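The Long Patience of Teaching a Machine to Tidy Up

1.2K shares | 38 comments

Margarida Pacheco keeps a kitchen chair in front of her two monitors, the plain kind with a tied-on cushion, and she will tell you at some length why she gave up on the expensive office one. It leaned back. When you spend your mornings being the arms and eyes of a robot that lives inside a computer, she says, you don't want anything under you that leans back. You want to feel your feet on the floor, so that one of you at least knows where the floor is.

I had come to Faltamstead, a little company above a row of shops in Rirolmont, to find out where household robots get their manners. Everybody has seen the videos of them folding a shirt or setting down a cup, and I had always supposed, in a lazy sort of way, that somebody sat down and wrote out the instructions. Take hold of the cup. Lift the cup. What they do here is a good deal closer to how my grandmother taught me to roll out dough, with her hands over mine and very little said, and then the whole thing over again on Sunday.

The word they use is "demonstrations." A person wears a headset and holds a controller in each hand, and the robot on the screen does as the person does, reaching when they reach and bending when they bend. The computer keeps everything: the picture from the robot's eyes, the angle of every joint, the moment each hand closes. One try at one task makes one example, usually under a minute long. Gather enough of them and a learning system can start to work out what all those tries have in common, and then (this is the hope, anyway) do the job by itself in a room it has never been in.

The project I had come to see is called Prorthorpe, after a village where one of the founders used to spend his summers. When I visited, it held 2256 finished examples, every one of them picking things up from the floor of a make-believe home. Pacheco had recorded 400 of those herself. I asked whether she could recognize her own work if she saw it played back, and she laughed and said of course she could, she always comes in from the left. 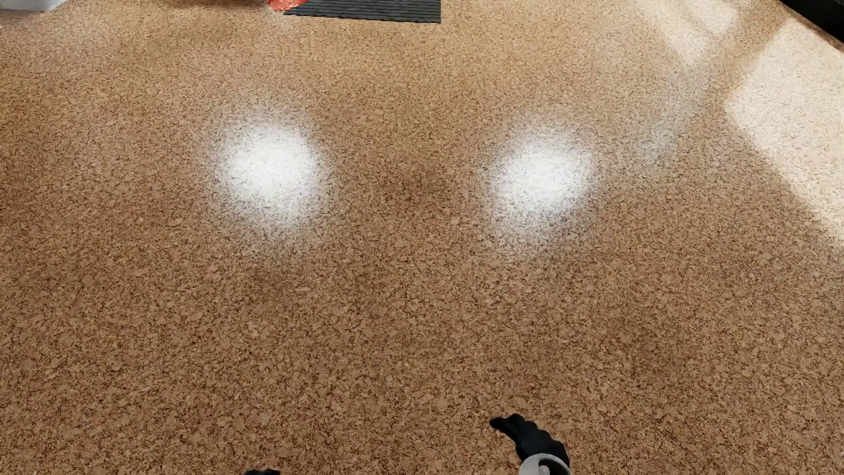 A good part of the craft is in the floors. I would never have guessed that, and I must have spent half my first morning hearing about them. The software changes the surroundings between one batch and the next, so the same simple chore might be done on pale boards one day and something dark and busy the next, with the lamps moved and the sun coming in from another side. People hardly notice such things. A learning system notices them terribly, and if every example it ever sees has been recorded on one plain surface, it may decide that the surface is part of the job.

"Shine is the worst," said Haziq Harahap, who builds the rooms. He is a soft-spoken man who came to this from designing stage sets, and he still talks about light the way other people talk about the weather. A bright spot on a glossy floor can look like a dish, or a sheet of paper, or a hole. You and I lean our heads a little, the spot slides, and we know it for a reflection without ever having thought about it. The robot has to pick that up from examples, so Harahap gives it glare in every strength he can think of, and patches of sun with hard edges and soft ones, and flecked patterns that would hide a dropped earring from anyone.

He showed me how he tests a new room before letting the operators into it. He walks the robot about with its head down and its arms hanging and he simply looks, for ten minutes or more, at whatever the robot would see on its way from one place to another. Most of it is floor. He doesn't mind that a bit -- those in-between stretches, with nothing to grab and nothing much going on, are recorded along with the rest, and he thinks they matter more than they are given credit for. A person crossing a room spends most of the trip just crossing it, after all.

After lunch they let me try. I had been told to pick up a toy block and put it in a bin, which my nephew could do before he could talk. Well! I knocked the block under a table, then I knocked the bin over reaching for the block, and then I somehow got both hands crossed in front of me and couldn't remember which controller was which. Pacheco stood by with a cup of tea and was very kind about it. My third try went in, and I am told that it was clean enough to keep, so there is now a small piece of me in there with all the others, hesitating.

The throwing out was the part that surprised me most. Each week the team sits down together and watches the new recordings, and in the week before I came they had dropped 175 of them. Some were plain failures, but plenty of them ended with the thing sitting right where it ought to be. The trouble was how it got there. The operator had dithered, or bumped the object along instead of lifting it, or bent the wrist in some way that a real machine wouldn't care for. Harahap remembers a whole run from last October that had to go when they found that a rug had been sitting a finger's width above the floor. Everyone had been lifting the robot's hands a bit too high to suit it, without a word to each other.

They do argue about how strict to be. Pacheco likes to keep a fumble if the operator recovers from it nicely, on the grounds that the robot is going to fumble too and had better see what a person does next. Harahap was against this for a long time and has come partway around. They settled on a tag for such cases, and the tag is "Sepúlveda," from the name of the street outside, where Pacheco once dropped a whole bag of oranges and got every one of them back before the bus came.

I asked them both when they would have enough. Pacheco looked at Harahap, and Harahap looked at the monitor, where the next room was waiting with its lights already on. He thought that floors might be nearly done by the end of the year. Then there would be shelves, he said, and after shelves there would be drawers, and he has been putting off the drawers for as long as they'll let him. Pacheco had already pulled her chair in and was reaching for the headset.

38 comments | Share this story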